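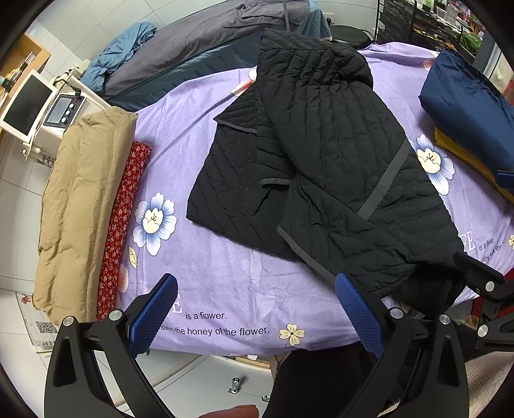
The Chaudhary textile care center in Prosham opened its folding and packing rooms to visitors in April. Our group arrived at 9 a.m. and was met by Helmut Görtz, who has run the outerwear section for 17 years. The building handles 2,000 garments a week, most of them returned from rental customers of Skanico.

Quilted jackets take up the largest share of the winter intake. The house method starts with the jacket laid out on a bed or another soft surface. The front is closed, the sleeves are crossed over the body one at a time, and the hem is brought up to the collar in a single fold. A flap pocket has to lie flat before the sleeve passes over it. Görtz noted that bulk at the collar is the usual reason a stack leans, and he prefers to smooth that area last.

Bedding is treated separately. Quilts are folded in thirds lengthwise and then in half. Thin printed fabrics may be rolled, which saves shelf depth but makes the pattern harder to identify from the end. Comforters are stored at the top of the rack, with no more than 4 to a shelf.

Habibur Siriwardena then led the group through packing. Folded jackets go into Imeck cartons with the collars alternating left and right. Each carton is weighed, labeled and entered in the stock system before it moves to the loading bay. The bay holds 200 cartons when full.

The tour ended at noon. Questions were mainly on storage time for filled garments. Siriwardena gave the limit as one season, after which a jacket is unpacked, shaken out and folded again along different lines.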